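Washing a cotton tablecloth before first use — cold or warm?

Home & Laundry > Fabrics

rerkon_tea
Posts: 54
Hello everyone. I bought three plaid tablecloths from the Akl shop in Girkport, all cotton, and the label says only "wash before use". No temperature. My table is round, and I need the cloth to hang the same length on every side, so I am afraid of shrinking. Should I wash cold the first time, or warm so that it shrinks once and is finished?

I will hem them myself after washing. One is already cut, the other two I can still return until the end of July.

mossbank
Posts: 2,000
Warm. Always warm before you cut or hem. If you wash cold now, then one day somebody spills gravy, you wash it at 60 and your nice hem goes wavy.

pennyfold
Posts: 486
I disagree with mossbank. Warm water on a woven plaid can pull the stripes out of line, and on a plaid you see it at once. I wash mine cold, line dry, and iron while damp. Same cloths for years, no trouble.

mossbank
Posts: 2,000
The stripes go crooked because the cloth was off grain when it was cut. Cold water only hides this until later.

rerkon_tea
Posts: 54
Thank you both. I looked at the label again with a magnifying glass and there is nothing more on it. The colors are blue, white and grey. I worry also that the blue will go into the white.
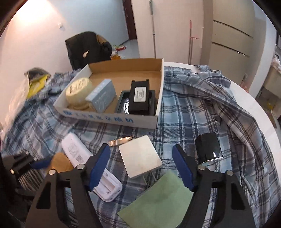 The plaid cloth on the round table

I have not ironed it, so please do not judge the folds. My sister-in-law says I should put salt in the water to hold the color. Is it true?

quiltinghare
Posts: 3
First time posting, hi! The salt thing is an old story, I read about it many times and tried it too. With modern dyes it does nothing that I could see. Better is to test: wet a corner, press it between two white paper towels, put something heavy on top and leave it for an hour. If the towel stays white, you can wash warm without fear. If it turns blue, wash cold and alone, and add one of those color catcher sheets.

pennyfold
Posts: 486
Good advice about the test. But please test the blue part, not where it is mostly white :)

Also, rerkon, measure before and after! Draw a square with thread in one corner, a hand wide in both directions. After washing you see how much it moved in length and in width. It is often not the same.

dunlin_k
Posts: 486
Why hem before you know if you like the drop? I washed mine, put it on the table, and pinned it all around while it was lying there. On a round table a square cloth always hangs longer at the corners anyway. You either accept this or cut it round.

mossbank
Posts: 2,000
Cut round needs bias tape. A folded hem on a curve will pucker, I don't care how patient you are.

dunlin_k
Posts: 486
A narrow one does not pucker if you run a gathering stitch first. I have done two this way with Prornano thread and they lie flat.

rerkon_tea
Posts: 54
I made the test this morning. The towel is white! So I will wash one cloth warm and keep the other two dry until I see the result. The thread square is in the corner already, in red so I can find it.

About the corners, I think I will leave it square. I like how it hangs, and bias tape I never sewed.

pennyfold
Posts: 486
Fine, but don't put it in the dryer, please. Write us the measurements.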